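Jeans falten auf dem Bett

Seit Februar räume ich jede Woche ein Stück von der Wohnung auf, und dieses Mal waren die Hosen dran. In unserer Familie wurden sie immer über den Stuhl gehängt, darum musste ich das Falten als Erwachsene lernen, fast wie die deutschen Artikel.

Am besten geht es für mich auf dem Bett. Der Tisch ist zu schmal, und auf dem Boden tun mir die Knie weh. Das Laken soll glatt liegen, dann rutscht der Stoff nicht in die Falten hinein. Ich lege die Jeans der Länge nach hin und ziehe sie am Bund zurecht.
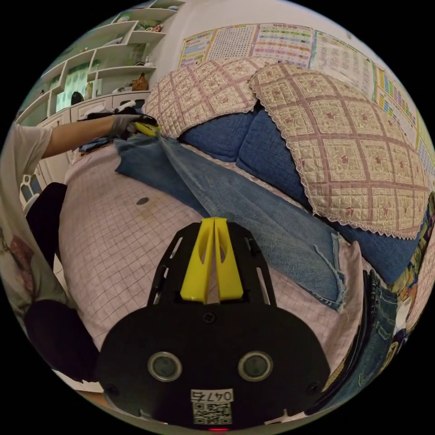 Asger Østergaard schrieb mir dazu, er fange immer an den Beinen an und nie am Bund, sonst seien die Säume am Ende schief. Ich habe es probiert. Bei weichen Hosen hat er recht, bei festem Denim bleibe ich bei meiner Art.

Wichtig ist mir, dass ich zuerst alles ausbreite und mit der flachen Hand darüber streiche, auch über die Nähte. Bei ausgefransten Rändern ziehe ich keine Fäden heraus, das macht es nur schlimmer. Danach kommt ein Bein auf das andere, und das Ganze wird 2 Mal umgeschlagen. 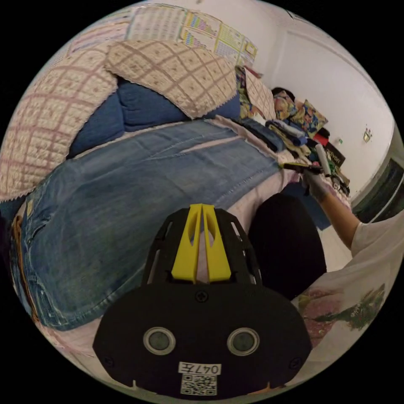

Und die gesteppten Sachen?

Die Teile mit dem Rautenmuster habe ich sehr gern. Der Rand ist gezackt, und wenn man sie zu fest zusammendrückt, bekommt er Knicke. Ich lege sie deshalb immer zuoberst und das Blaue darunter. Gewaschen werden sie bei mir ohne Schleudern, mit ungefähr 400 Umdrehungen habe ich es einmal versucht und bereut.

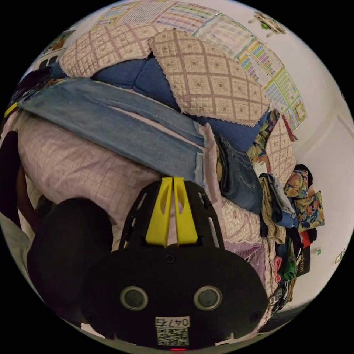 Gestepptes mit Rautenmuster, darunter das Blau.

Nächstes Mal schreibe ich über die Socken.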